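**Butcher block** is a type of wooden work surface made by gluing strips of wood together into a thick slab. It is used for countertops, workbenches, tabletops and cutting boards. The name comes from the heavy blocks once common in meat shops.

## Construction

Three layouts are in general use. In edge-grain slabs, long strips are set on their narrow sides, so that the edges form the top. In face-grain slabs, the wide sides face up. In end-grain slabs, short pieces stand upright and the cut ends form the surface. End grain hides knife marks well but takes up more liquid and costs more to make.

Hard maple is the usual wood in North America. Beech, oak, birch and walnut are also used. Strips are dried before gluing, clamped until the glue sets, then planed and sanded flat. A bench slab is commonly 40 mm thick.

## Movement

Wood swells and shrinks across the grain as the humidity of the air changes. Movement along the grain is very small. For this reason a slab is fastened to its base with slotted brackets or oversized screw holes. A top held rigidly across its width may cup or split along a glue line. 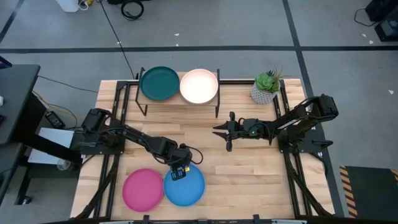
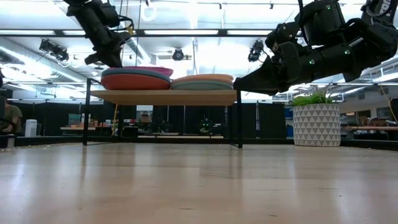

Drita Ionescu argued in a trade bulletin dated January 31, 2021, that most split tops are caused by tight screws and few by poor glue, and that the fault usually shows in the first heating season. Lutz Vogler disputed this, holding that strips glued before they were fully dry account for a larger share.

## Finish

Surfaces used for cutting are treated with mineral oil or a mix of oil and beeswax, renewed when the wood looks dull. Tops that are not cut on may be varnished or lacquered. A film finish resists stains but must be sanded back before it can be repaired. Both faces should receive the same number of coats, or the slab will take up moisture unevenly.

## See also

- Glued laminated timber
- Workbench
- Wood drying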